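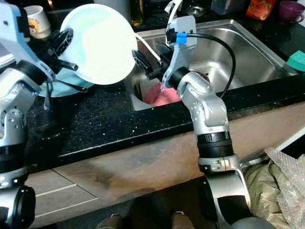 Rullel Grip Pads and Teaching Kit
For two-arm kitchen work

Hi, I'm Valentina, and I make the Rullel pads. I started out just wanting a robot that could pick up a bowl by the rim without flinging it, and somehow that became a small product line (and most of my evenings). If you've landed on this page you probably have a pair of arms and a sink, so I'll tell you what we sell and what we learned using it.

What the kit does

You put the kit on both arms, walk the robot through a dish job yourself, and the recorder saves the arm positions and how hard each gripper is squeezing. Then you train on that. The squeeze part is what I care about! Most of the setups I'd tried only saved "open" or "closed," and a thin plastic rim is a terrible match for "closed."

The result we keep getting asked about

We trained the same model twice on 500 demonstrations recorded at an ordinary kitchen counter, sink and all. One version got the squeeze readings and the other didn't. Everything else stayed put: same arms, same dishes, same learning settings. With the readings, the robot finished 76 percent of its test runs. Without them it managed 13 percent, and I made Domingo Benítez run the whole test again before I believed him. Same ballpark the second time, so up it went.

A finished run means the bowl gets picked up by the rim, tilted, passed over and set down with no help from a person. If somebody had to nudge it, we scored it as a miss. We tested on dishes from our own shelves, so please don't read this as a promise for cast iron or your grandmother's crystal. Wet glass is still hard for us and I'd love to hear from anyone who's doing better.

Left arm or right arm?

Both. Amra Babić tried putting pads on the holding arm only, and the handoff got sloppy in a hurry. The second gripper needs to feel the rim too, or it just keeps squeezing while the first one is letting go (you can hear it when that happens, and it's not a nice sound).

In the box

4 grip pads
Recorder with power supply
Cable clips
Printed setup guide
Download code for the training scripts and our test sheet

Fit and setup

The pads go on angular two-finger grippers. Curved fingers need the Citico adapter, sold separately. Clip your cables down near the wrist and leave enough slack for a full turn, then run the slow sweep in the guide before you record anything. I skipped the sweep once and lost an afternoon of data.

Updated March 7, 2018: the scripts now read older Ridby recordings too. The next batch of kits ships in April, and you can order one or ask me a question through the contact form.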